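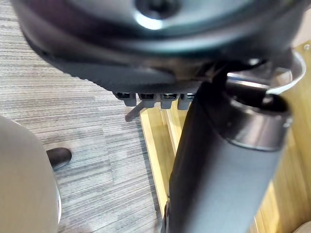 Figure 3. Wrist camera view with the housing close overhead. Check for four teeth under the rim and the collar at the top of the shaft.

Section 5. Setting the Wrist Camera and Low Reach

The Golach arm will go wherever it is told, including into your shins. This section covers setting it up to work close to a carpeted floor, where the clearance is small and the camera spends its day looking at the undersides of things. Set aside an afternoon. Simone Siqueira, who wrote the first version of these steps for the Namberg cell, set aside a lunch hour and finished on Thursday.

You will need the Petkov hex key set, a lint-free cloth, the teach pendant and a mat to kneel on. The mat is not supplied.

5.1 Before you start

1. Press the stop button on the pendant and confirm that the status light is red. Amber means the arm is thinking about it.
2. Clear the floor inside the marked reach zone. Cables count as things to clear, and so do you.
3. Wipe the camera window with the dry cloth. Solvent will cloud the cover, and replacement covers come from Drenine, eventually.
4. Check the camera clamp. Both screws should be snug. If you can turn the camera by hand, stop and tighten them before going any further.

CAUTION: Never reach under the arm while the drives are on. The arm has a collision limit, but it has never met your hand and should be kept from doing so.

5.2 Setting the camera angle

1. Release the stop button, select SLOW on the pendant and move the arm to LOW HOME.
2. Press stop again. Yes, again.
3. Open the live view. The underside of the housing should fill the upper part of the picture, with the recessed hole near the top center.
4. Find the row of teeth. You should be able to pick out all four. If the right-hand one seems to merge with the shaft, leave it alone. It sits close to the shaft from this angle and no amount of loosening will improve matters.
5. If any tooth is missing from the view, loosen the clamp, turn the camera a hair and retighten. Two tries is normal. After five, go and get coffee.
6. Save the view as LOW REF.

NOTE: The housing will look a little soft at this distance. Set the focus for the working area and put up with it. 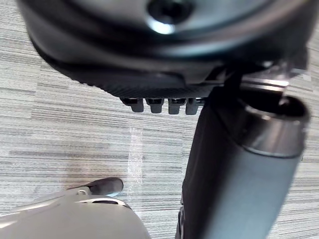
Floor clearance is the setting most people get wrong, usually by trusting the number on the pendant. The number is measured from the flange and knows nothing about the finger. Bring up the live view and judge the approach by eye as well: with the gripper coming in from the lower left and its finger pointing up and to the right, there should be open carpet between the fingertip and the post. A pale streak of light on the carpet can fall in that same gap. Do not use it as a guide line, however helpful it looks, as it will move when the lighting does.

5.3 Setting floor clearance

1. Stay in SLOW. Jog the arm down in the smallest step the pendant offers.
2. Stop when the gripper housing is 3 finger widths above the carpet. Check with the drives off.
3. Enter the height as FLOOR MIN and press STORE. Wait for the beep. The beep is faint and the fan is not.
4. Run the approach path once with the gripper open and watch the live view for contact with the post.
5. If the finger touches, back the path off by 2 steps and repeat from step 4.

CAUTION: Carpet has pile, and pile compresses. A clearance set on a hard floor does not carry over. Repeat 5.3 whenever the cell is moved.

5.4 Care

Vacuum the reach zone weekly with the arm parked high. Compare the live view with LOW REF every Thursday and after any bump, including those that everyone present agrees were very minor. If the two no longer match, go back to 5.2.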